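Warkdale Notes – laundry, linen and small fixes
Filed under: Home, Tips
Posted by Leanne Fothergill

Quick one this week, have 38 tabs open and a load on. Mostly laundry, some kitchen, one thing about drawers at the bottom.

Towels going stiff

Too much powder, nearly always. Halve it. Halve it again if you're on tank water. No softener on towels, ever, it coats the loops and then they just push the water round your back. Half a cup of white vinegar in the rinse if they already feel like cardboard. Smell goes once they're dry.

Shake each one hard before it goes on the line. Two good snaps. Elsie Harawira taught me that when we shared the house in Mahuika and I thought she was just in a mood.

Musty front loader

Leave the door open. Leave the powder drawer open too. Pull the rubber seal back and wipe inside the fold, the bottom bit especially, that's where the grey sludge lives. Hair ties also. Hot empty wash once a month. If the drawer is black underneath, pull it right out (there's a tab at the back, press down while you pull) and scrub it in the laundry tub with an old toothbrush.

And the filter. Little flap at the bottom front. Baking tray under it first, then a towel under the tray. Turn it off at the wall. Don't do this straight after a hot wash.

Stains I got asked about

Turmeric – dish soap, cold water, then hang it in full sun. The sun does most of it. A second day if it's still yellow. Won't work in the dryer, and the dryer will set whatever's left.

Grease on a good shirt – cornflour on thick, leave overnight, brush off, dish soap rubbed in with your thumb, then wash as normal. Check it befor you dry it.

Beetroot – cold water from the back of the cloth. Don't rub.

Candle wax – freezer, crack it off, brown paper and a warm iron for the rest. Keep moving the paper.

Biro – metho on a cotton bud, paper towel underneath, dab. Test a hidden seam. Not on acetate, it'll eat it. Ask me how I know. Lining of a navy jacket, second-hand, only wore it to one wedding.

Sheets

Fitted sheet folding, I've given up. Fold in half, tuck the corners in as best you can, roll it. Put the whole set inside one of its own pillowcases. Then you're not hunting for the other pillowcase at ten at night.

Label the elastic edge with a laundry pen, Q or D or S. Bottom right corner. Everyone in the house then knows which corner goes where too.

Kitchen bits

Chopping board slides – damp cloth under it. Wrung out properly, a wet one's worse.

Burnt pot. Cover the bottom with water, 2 tablespoons of bicarb, simmer 13 minutes, leave till cool, scrape with a wooden spoon. Bernd Kohlhase wrote in to say he uses a dishwasher tablet and hot water overnight. Tried it. Works on stainless, don't do it on aluminium, it goes dull and dark.

Fridge shelves: take them out and let them come to room temp before the hot water. Glass can crack.

Herbs. Parsley and coriander in a jar of water, bag loosely over the top, fridge. Basil on the bench, it hates the cold. Change the water when it clouds.

Stuck jar lid – tap round the edge with the back of a heavy knife, or slide a teaspoon handle under the rim and lever till it pops. Rubber glove for grip.

Onion smell on hands, rub them with salt and a bit of lemon. Not if you've got a cut.

Sticky drawers

Wooden runners – rub with a candle stub. Plain white one. Both the runner and the bottom edge of the drawer side. If it still sticks, look for the shiny patch, that's where it's catching, and give that bit a light sand. 180 grit is fine. Wait for a dry week, half the drawers in this town free themselves up in summer anyway.

Metal runners – vacuum them first. Crumbs, hair, a paperclip. Then a wipe, then a tiny bit of silicone spray on a rag. Don't spray straight in, it'll get on the clothes and it marks.

Wobbly knob – take the screw out, one turn of plumber's tape on the thread, back in. Or a toothpick and a dab of PVA if the hole in the timber's gone big. Leave it a night.

Genji Sasaki asked which way round to put felt pads on chair legs. Sticky side to the leg (sorry Genji). But clean the leg first with metho and let it dry, otherwise they'll be off and stuck to the floor by Monday. The nail-in ones last longer on narrow legs. Drill a little pilot hole.

Moths

Freeze the jumper in a sealed bag, 3 days, out for a day, back in for 3 more. Cedar blocks smell nice and do a bit, sand them when the smell fades. Vaccuum the wardrobe corners and the edge of the carpet and empty it outside straight away. Brush coats before putting them away, collars and under the collars.

Letters

Eyerusalem Araya wants to know if you can wash a feather pillow. Yes, two at a time so the drum balances, gentle, extra spin. Then ages in the dryer on low with a couple of clean tennis balls. If it smells at all it isn't dry yet. Keep going.

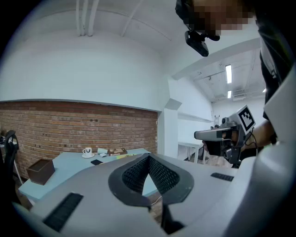 Foam pillows are different – no machine, the foam tears. Cover off, wash that, sponge the rest with soapy water and stand it on its side by a window, not in direct sun. Takes a day or two, turn it when you walk past. More on doonas next time, and the Clukau soap recipe if I can find the card. Machine's beeping, got to go.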